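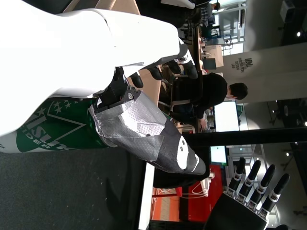

Den Scanner fand ich im Februar bei Cernetti, dem Gebrauchtwarenladen hinter dem Bahnhof von Jusby. Er stand zwischen zwei Röhrenmonitoren und kostete 379 Kronen, ohne Netzteil. Der Verkäufer meinte, Netzteile lägen hinten in der Kiste, ich solle mir eins aussuchen. Das dritte passte.

Zu Hause fuhr der Schlitten einmal hin und zurück, dann kam ein Bild. Ich hatte nichts aufgelegt. Auf dem Bildschirm erschien trotzdem ein Brief, maschinengeschrieben, datiert 1987, die unteren Zeilen schief.
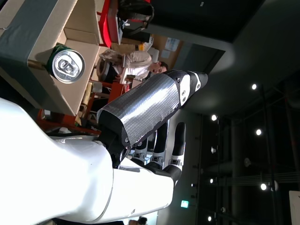
Unterarm mit silbernem Klebeband, darunter die Hand mit gespreizten Fingern.

Ich wischte das Glas ab und scannte noch einmal. Derselbe Brief, diesmal Seite 7. Es ging um eine Wohnung in der Ocampostraße, um Miete und einen Schlüssel, der beim Nachbarn liegen sollte.

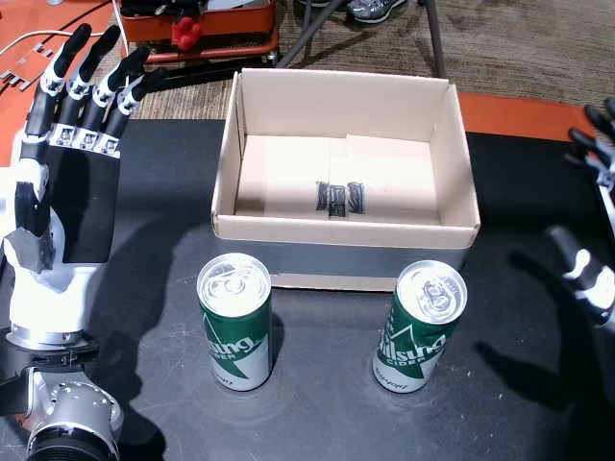
Bis Mitternacht hatte ich alles bis auf Seite 9. An dieser Stelle kam jedes Mal nur Grau. Am Morgen trug ich das Gerät zurück. Der Verkäufer gab mir das Geld, ohne zu fragen, und stellte es wieder zwischen die Monitore. Das Netzteil habe ich behalten.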